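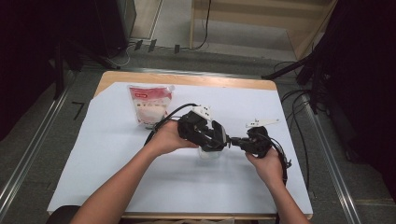 Can I still get my bracelet resized if I bought it at a craft fair and not from the shop?
Bring it in any time before the end of September and I'll do it for free, fair purchase or shop purchase, receipt or no receipt. I know my own clasps when I see them!

So, hello again, and sorry this newsletter is a bit later than usual. I got completely buried in beads after the Skastwood fair (what a crowd!) and then I came down with the kind of cold that makes you want to sit under a blanket with toast. I'm back at the bench now and there's a fair amount to tell you.

First, the new anklets. A bunch of you asked for these last summer and I kept saying "soon," and then summer was over. They're finally up. The collection is called Dritbridge, after the street where my grandmother had her apartment, and there are 13 designs, all sterling silver with either freshwater pearl or little glass seed beads. My favorite is the one with the uneven green beads, which I almost didn't include because I thought it looked messy. My sister put it on, wore it home, and I haven't seen it since, so I had to make another. They come in three lengths. If you're between sizes go up one, because a tight anklet is miserable by dinnertime.

Second, the name-a-necklace contest. I was expecting maybe a couple hundred entries and we got 681! I read every single one over two evenings with a pot of tea. There were a lot of moons and a lot of dogs (I now know the names of so many of your dogs). The winner is Francine McKinnon, who suggested "Kudell" for the long one with the twisted chain. It was her mother's maiden name and she wrote me a very sweet note about it. Francine, your necklace is wrapped and waiting, I just need you to write back with your address. Check your spam folder please!

If you entered and didn't win, you can use the code MOONDOG for a free pair of the tiny studs with any order over thirty dollars. Add the studs to your cart first and then put in the code, otherwise it gets confused and tells you it's expired. It isn't. I've asked the website people about it twice.

A quick word on tarnish, since it comes up in my inbox every time the weather turns humid. Silver that lives in the bathroom will go dark. Keep it in a zip bag with the air squeezed out and it'll stay bright for months. For the pearl pieces, wipe with a soft cloth after you wear them and keep them away from hair spray and perfume. Please don't use toothpaste on anything I made you. I've seen the results and they made me sad.

The Derkach earrings (the long drops with the hammered disk) are sold out in gold fill and I'm waiting on wire. Silver is still in stock. If you want to go on the list for gold, just reply to this email with the word DROPS and I'll write when they're ready, probably three weeks or so.

Shop hours are the same, except I'm closing at 4 p.m. on market days so I can load the car. Resizing is while you wait if I'm not swamped, and there's coffee.

Oh, and the lost earring from the fair is still here, a small blue teardrop with a bent hook. I straightened the hook. Come get it!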